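Print this page | E-mail this thread

Budget for gripper, simulation first?

kallio_m: We have 2802 for a Fletard gripper. I want to keep 1000 of it for software and test first in simulation, with the mug and the tile post. 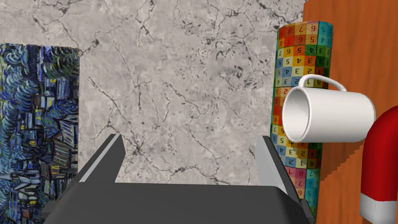

1 min read

benchrat: I would not do this. Simulated contact is too kind. Buy the gripper now and spend the rest on spare fingers.

kallio_m: Spare fingers from Hokstead cost 132 the pair. If we choose the wrong opening, we pay twice.
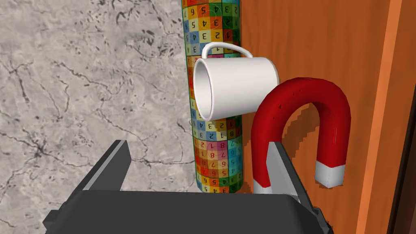
Mug, post and magnet, fingers open

dunero7: I agree with kallio_m. Measure your widest part, then ask for the quote.

benchrat: And the quote will go up in February. With 2000 left you cannot buy the long version.

kallio_m: The short one is enough for us, I think. I will ask them for a loan unit.

Print | E-mail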